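From: Signe Riis
To: Laralton Youth Archery list
Date: 28 Sep 2021
Subject: Re: Dutness shoot, lane times and gear

Settimio Melis wrote:
> Two things before the Dutness shoot. Do the under-12s shoot in the
> first line or the second? The flyer says first, the entry form says
> second. Also, my daughter has moved up to a longer bow since July
> and I don't know if she needs to be classified again before she can
> enter. She shot 409 with the old one.

Settimio,

The entry form is right. The flyer went out before Dutness changed the order. Under-12s are in the second line, and check-in for them closes at 10. The older kids shoot first and should be on the field by 9 for bow inspection.

She does not need to be classified again. The 409 stands for the rest of the season no matter what bow she shot it with. If she posts a higher score at Dutness it replaces the old one, and if it's lower nothing changes. Do have her check her arrows, though. A longer bow usually means a longer draw, and last year we had two kids pulling the point back past the rest.

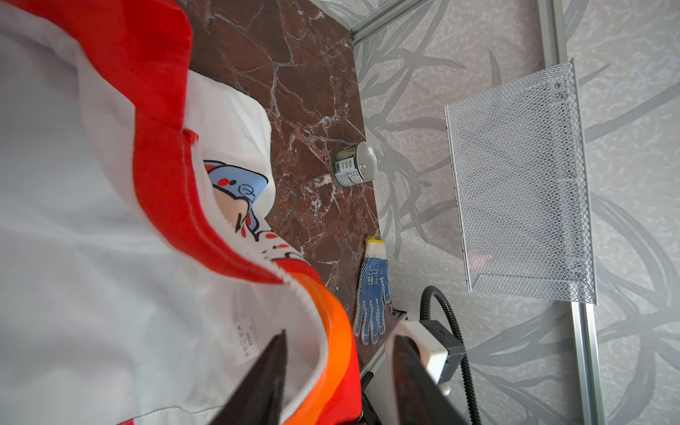 On gear, each archer needs at least eight matching arrows with initials on the shafts. Six to shoot and two spares. Marker is fine on the light ones, tape on the dark ones. Finger tabs and arm guards are the family's job. The club has a few loaners but they are mostly adult size.

Trandside is bringing 3 target stands to add to ours, so we should be down to four kids on a target. That will help with the long waits we had in July. The Barbieri range is closed to us that week while they redo the backstop netting, so last practice is at the school field, same hours as usual.

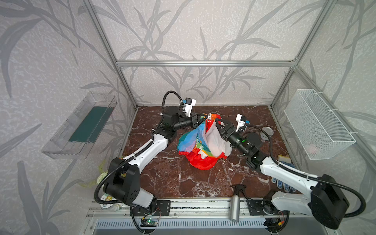
Two robot arms and a fabric bag, with leaf-pattern wallpaper behind.

Parking at Dutness is on the gravel lot by the barn. Please don't use the grass — they were unhappy with us last time. Bring a folding chair and water. There's a food table but it takes cash only, and it tends to run out of everything except chips by lunch. 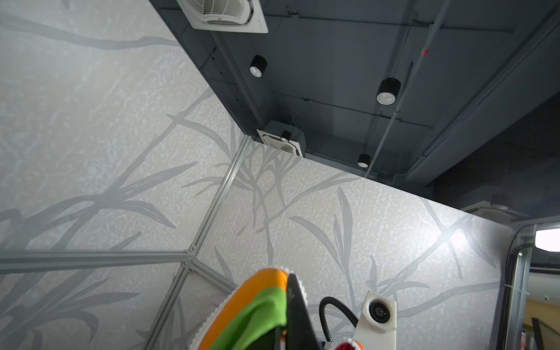
The gripper, with its orange pad and green fabric panel.

I still need a second adult to score on the under-12 line. It isn't hard, you write down what the kids call and settle it if they disagree about a line cutter. Write to me directly and not to the whole list.

Signe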